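The Patience of a Machine Learning to Put Things Away

By the time I got to Dostura, on a Sunday, the coffee had been on since before sunup and the people who write the software were already arguing, in the friendliest possible way, over the word "nearly." A gripper that has nearly closed on a pawn, a planner that has nearly finished thinking, a camera that nearly agrees with the other camera. They have a lot of uses for that word, and after a day in their company I found I did too.

The project is called Widow, and it's the piece of code that decides what a pair of robot arms should do next. Underneath it sits Lục, which handles perception, meaning it takes in camera images and tries to say where each object is and which way it's leaning. I had always pictured a robot as one big brain, and it was a small delight to learn that it's closer to a household, with everybody shouting from different rooms and somebody in the kitchen trying to keep dinner on schedule.

Chess pieces are wonderful for this kind of work, and also a little cruel. They're narrow and top-heavy, they stand close together, and from overhead a bishop and a pawn can look like cousins. Lük's first version, I was told, would happily report one fat piece wherever two stood shoulder to shoulder. The current one gives every guess a score and passes its doubts along with its answers, so Widow can choose to reach for something easier first.
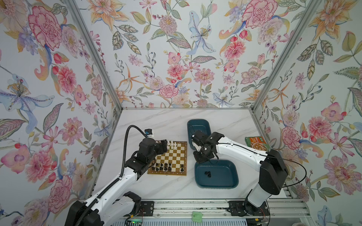
Two arms, a chessboard and a pair of teal trays inside the floral-papered enclosure.

The planning side is where I lost most of my afternoon, and gladly. With 2 arms sharing one small tabletop, every reach is a negotiation. Widow sketches out 700 candidate paths before it commits to a move, throws away the ones that would bring elbows together, and then keeps checking its choice 60 times a second as the arms travel. If Lục changes its mind about where a knight is standing, the path bends to suit, and you'd never know from watching that there had been a disagreement.

Then there's Ilader, the replay tool, which I suspect is the thing everybody there loves best. It lines up the camera images, the joint positions and the planner's choices on a single timeline, and you can drag back and forth through a run the way you'd look for your favorite part of a movie. The library held 2,012 runs when I visited, and I was shown a good many of them (I did ask!), including a long one from April in which a rook gets picked up, set down, and picked up again for reasons that took two days of reading logs to sort out. The trouble was a clock in one process running slightly behind the others.

They fixed the clock, and they kept the run. It gets loaded every time somebody changes the timing code, and I watched it twice more before I went looking for my coat.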